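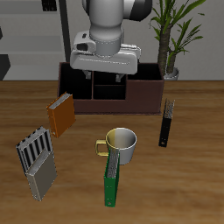 *A simulated desk-tidying task at Kaimal: arm and gripper over the organizer, with binders and a mug on the desktop.*

# About Kaimal

Kaimal is an independent test group for robot arms, grippers, cameras and controllers. We compare equipment for companies and schools that need to choose between products and do not have the staff or the floor space to try each one themselves. Our reports are written for the people who will use the equipment every day as well as for those who sign the order.

We do not sell hardware, and we accept no payment from the makers of the products we test. Our work is funded by member fees and by testing contracts, and the terms of every contract are open to members on request.

## How we test

Each comparison begins in simulation. A candidate gripper is fitted to a standard model of the arm and given a set of ordinary tasks in an ordinary setting, such as placing ring binders in a desk organizer. Office items are harder to handle than they look. A binder may stand on its narrow end, lean on something else or lie across another binder, and each position calls for a different approach from the gripper.

A full comparison consists of 2000 simulated runs for each gripper. The starting positions of the objects are changed from run to run, and all candidates receive the same set of positions. We record completed placements, dropped objects, contact with items that should have been left alone, and the time taken.

Grippers that meet the member's requirements then go on to 200 runs on physical equipment in our hall. Results from the two stages are reported separately and are never combined into a single score.

## Viewpoints and cameras

The choice of camera position often matters as much as the choice of gripper. A view that shows the fingers clearly may hide the base of the arm, and a tall object at the front of a desk can cover part of the one behind it. For this reason we test camera placements together with the gripper, and our reports state which views were available to the controller.

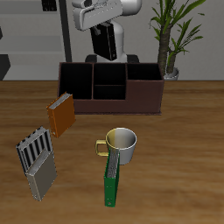
*The binder task in simulation, with the base of the arm partly hidden by the organizer.*

## Our programs

**Dota** is our shared library of simulated desks, shelves and household objects. Members may use it for their own trials and may propose additions.

**Stuvby** is our gripper comparison program. It covers finger grippers and suction tools, and its findings are published to members every November.

**Gotard** is our controller program, in which the arm, gripper and objects are held fixed and only the control software is changed.

## People and governance

Kaimal is led by its director, Sowmya Gounder, who founded the group after a career in factory automation. Test engineers are assigned to one program at a time. Every report is checked by an engineer from another program before release, and makers may submit a written reply, which is printed in full alongside our findings.

## Visiting us

The test hall is open to members by appointment and to the public on one Saturday each term. School groups are welcome and should write to the front office in advance, stating the age of the students and any access needs. Requests for testing may be sent to the same office and will be answered by the head of the relevant program.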